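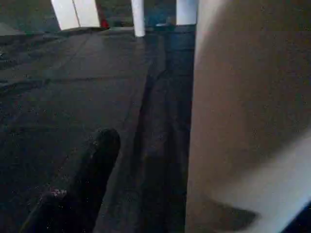
*What a camera near a robot's gripper sees. The black thing pointing up is one of its fingers!*

# How do you pick a good robot hand?

Look at your own hand. Wiggle it. Four fingers, a thumb, soft skin, nails for scratching. Pretty good bit of kit.

Most robots don't get anything like that. They get a **gripper**. Often just two fingers that open and shut, like a crab, or like the tongs at a salad bar. And somebody has to decide which gripper goes on the end of the arm. That means testing. Lots of testing.

## Meet Trillow and Punport

Trillow and Punport are two sets of gripper fingers. They were both tried out at the Treloar workshop in January.

- **Trillow** – long, thin fingers. Good at getting into small gaps.
- **Punport** – short, wide fingers with a rubbery pad. Good at hanging on.

So which is best? Depends what you ask them to do. A spoon is best for soup and hopeless for cutting toast. Same with grippers.

## Making the test fair

You've probably done fair tests at school. Change one thing, keep everything else the same. So if you swap the fingers, you keep the arm, the table and the thing being picked up just as they were. If you swap everything at once you'll never know what made the difference.

Each set of fingers had 18 goes at each job. There were four jobs, and two sets of fingers, so that makes 144 goes altogether. Check it with a calculator if you like – 18 times four, then double it.

Why so many? Well, try throwing a sock into a basket. Once. Got it in? Might be luck. Do it 18 times and you start to find out how good you realy are.

## Two arms, one job

Some things are awkward with one hand. Doing up a coat. Opening a jar. Putting a pillow in a pillowcase (awkward with two, even).

Robots have the same trouble. So some of them get two arms, one on the left and one on the right, and both arms have to work in the same bit of space without bashing each other. Tricky! The **controller** sorts that out. It's the computer part that tells every joint how far to turn and how fast.

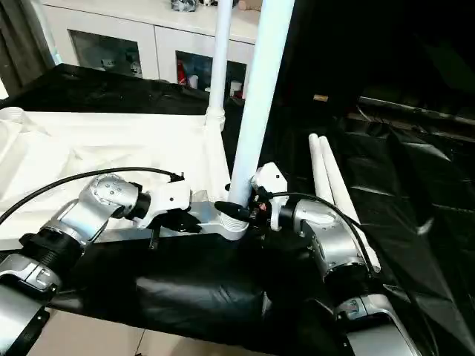
*Two silver arms, one on each side, and a tall white pole in the middle.*

Find the elbows. An arm like this bends in several places, just as yours bends at the shoulder, elbow and wrist. See the black cables too? Cables are a pain when you're testing. Too tight and the arm can't stretch. Too loose and they catch on things.

Poles are a good test, by the way. They're long, so a tiny twist at the bottom turns into a big swing at the top. Hold a broom by the very end and you'll feel it straight away.

## Where do you put the camera?

Another thing to compare. You can have a camera up high, like eyes in a head. It sees the whole table, both arms, everything. But an arm can get in the way of the thing it's reaching for.

Or you can put a small camera down by the gripper. Now it's really close to the action. But things right next to the camera go big and blurry – look back at the first picture, at that big beige shape on the right. Hold your thumb against your nose and look at it. Blurry thumb.

Lots of robots use both sorts. The controller at Treloar is called Gostov and it can take pictures from more than one camera.

## So who won?

Trillow was better at the small fiddly job. Punport was better at the two heavy ones. The last job was a draw, which was a bit anoying for everyone.

## Try it yourself

You need: kitchen tongs, chopsticks, a pencil, a grape, a sock, a coin.

1. Pick up each thing with the tongs. Ten goes each.
2. Now the chopsticks. Ten goes again.
3. Write down every drop. No cheating.
4. Wrap a rubber band round each tong tip and start over.

Did the rubber bands help? With all three things, or only some?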